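Der Tisch, an dem alles landet

Eine Liebeserklärung an zusammengewürfeltes Geschirr, Essen aus der Tüte und Abende ohne Tischdecke

Ich muss etwas gestehen: Ich besitze kein Service. Ich bin erwachsen, ich zahle Steuern, ich habe sogar eine Salatschleuder – aber vier gleiche Teller bekomme ich nicht zusammen. Lange war mir das peinlich. Wenn Besuch kam, habe ich die schönen Stücke nach vorne gestellt und den angeschlagenen Rest mir selbst hingelegt, in der Hoffnung, dass es keiner merkt. (Gemerkt haben es natürlich alle.)

Bis ich im April bei Suryani Lau zum Essen eingeladen war. Suryani hat früher für ein Lokal namens Peresine die Tische eingedeckt, und ich hatte mich auf Stoffservietten und drei Gläser pro Person eingestellt. Stattdessen stand eine große Schüssel auf dem Tisch, daneben ein Haufen Besteck, und wer etwas brauchte, griff rein. Mein Teller war grün, der meines Nachbarn Hakim Goh hatte einen Goldrand und stammte vom Flohmarkt. Es war der entspannteste Abend seit Monaten!

Seitdem schaue ich anderen Leuten sehr ungeniert auf den Tisch. Und ich habe angefangen, bei mir umzuräumen.

Weiß geht immer, Gelb geht auch

Meine erste Erkenntnis: Ein paar ruhige Teile halten den ganzen Rest zusammen. Eine tiefe weiße Keramikschüssel zum Beispiel. In so einer sieht die Suppe vom Vortag nach Absicht aus, und für Nudeln, Obst oder den schnellen Salat taugt sie genauso. Auf dunklem Holz leuchtet sie richtig, da braucht man keine Tischdecke und keinen Läufer und auch sonst nichts, was hinterher gebügelt werden will.

Dazu darf dann ruhig etwas aus der Reihe tanzen. Ich habe eine Schwäche für blasses Gelb, diesen Ton zwischen Butter und Vanillepudding. Suryani findet, Gelb mache müde. Ich finde, Gelb macht Appetit auf Rührei, und wir sind an dieser Stelle nicht weitergekommen.

Und dann der Edelstahl! Schüsseln aus Metall hatte ich immer in die Abteilung Teigrühren sortiert, ganz unten im Schrank. Dabei machen sie sich auf dem Esstisch prima, sie glänzen, sie gehen nicht kaputt, und zur Not kommen die Kartoffelschalen hinein. Meine hat eine Delle, seit sie mir im Treppenhaus aus dem Korb gerollt ist, zwei Stockwerke abwärts. Sie darf trotzdem mit an den Tisch.

Löffel hat man nie genug

Beim Besteck bin ich inzwischen völlig schmerzfrei. Gabeln verschwinden in Büroküchen, Löffel wandern mit Joghurtbechern durchs Haus, und was zurückkommt, gehört selten zum selben Satz. Auf dem Flohmarkt habe ich für 2 Euro eine Handvoll Löffel gekauft, alle verschieden, einer mit so langem Stiel, dass er in keine Schublade passt. Der liegt jetzt eben obendrauf.

Was ich mir abgewöhnt habe, ist das Ausrichten. Löffel schräg, Gabel irgendwo neben der Schüssel, fertig. Wer sich setzt, nimmt sich sowieso alles, wie er es braucht.
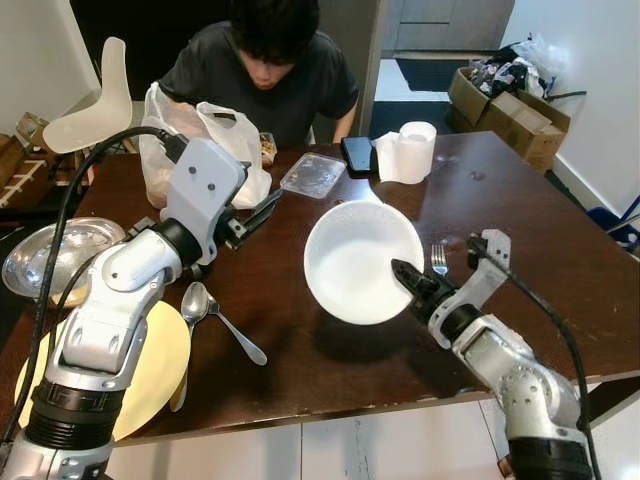 Die Tüte darf bleiben

Jetzt wird es heikel, ich weiß. Meine Mutter hätte niemals eine Plastiktüte auf dem Esstisch geduldet, auch keinen Behälter vom Imbiss. Alles wurde umgefüllt, angerichtet, die Verpackung weggeräumt, und bis wir saßen, war das Essen kalt.

Ich mache es inzwischen anders. Wenn ich nach der Arbeit um halb acht mit der Tüte nach Hause komme, stelle ich sie auf den Tisch, hole die Döschen heraus und lege die Löffel dazu. Was in die Schüssel soll, kommt in die Schüssel, der Rest bleibt, wo er ist. Zum Ausgleich räume ich sofort nach dem letzten Bissen ab, das ist meine einzige Regel. Mit 30 Sekunden komme ich hin, wenn keiner mehr redet, und es redet leider immer jemand.

Hakim hat übrigens angekündigt, mir seinen zweiten Goldrandteller zu überlassen. Der passt zu überhaupt nichts, was ich habe. Ich freue mich schon sehr darauf.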